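Reunion Episodes Need an Edit Log

Sep 26, 2026
By Gyu-bin Ra

The third season reunion of Koo ran 114 minutes over two parts. The taping lasted 11 hours. Most of what the five housemates said to each other was removed, and the remainder was placed in an order that does not match the order in which it was said. This is normal practice for the format. My objection is that viewers are then asked to judge the cast on sequence, and sequence is the one thing the broadcast does not preserve.

Take the exchange between Geum-ok So and Man-sik Tak over the Diltach trip. In part one, Tak says he was never told about the room change. So laughs. The internet spent a week on that laugh. In part two, So is wearing her jacket, then not wearing it, then wearing it again, within a single answer. At least one of those shots came from another point in the taping. The laugh may have followed Tak's remark. It may also have followed a joke by Dong-geon Yoo that was cut. Nothing in the episode lets a viewer decide between the two.

The feud that came after was conducted almost entirely in comments. Tak posted that So had "rehearsed" her reaction. So replied with a screenshot of a group chat, cropped at both ends. Her brother, Deok-su So, who appeared in two episodes and was never under contract for the reunion, joined in and was blocked by half the cast. The thread stood at 1828 replies when Tak closed it. I read a large share of them. Very few mention the jacket.

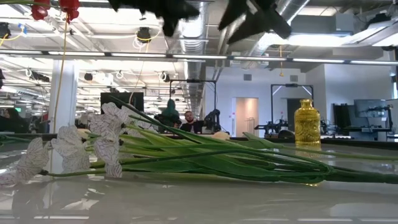
Continuity is the cheapest evidence available to a reality viewer, and hardly anyone uses it. Clothing, drink levels and hair all move in a consistent direction during a long shoot. Table dressing is less useful. Artificial flowers, white ones with dark gray veins in the petals for instance, do not wilt between hour one and hour nine, so they say nothing about when a line was spoken. A shiny white tabletop is better, as it reflects the lights above it, and a change in those reflections suggests that a lamp or a camera position has changed. I would not build a case on it alone.

Producers have a standard answer, which is that every show is edited and the audience knows it. The first half is correct. The second half is doubtful. Viewers know in general that cuts exist. They do not know where a given cut falls, and they respond to the assembled conversation as if it were a recording. The recap site Dollidar ran 163 comments on the laugh under its part one post, and I found four that raised editing at all.

The fix I would accept is modest. Publish a log with each reunion, listing the clock time at which each segment was taped. It would need no raw footage and would reveal no private material. Irkico, the streaming service that carries Koo, already puts a caption on scenes filmed after the main shoot. A running time code in the corner would do the same job for the reunion couch.

There are costs. A log would make some confrontations look less dramatic, and a slow hour would be visible as a slow hour. It would also give the cast material for further arguments, particularly Tak, who has never left a time stamp alone. I think these costs are smaller than the present one, in which So is asked in every interview to defend a reaction that may belong to a different sentence.

Yoo has said he will skip the next taping unless he can see the cut before it airs. That is a larger demand than mine and I expect it to be refused. Cast approval would replace one interested editor with another. A list of times has no interest in who comes out ahead, and the production team presumably has one on file already.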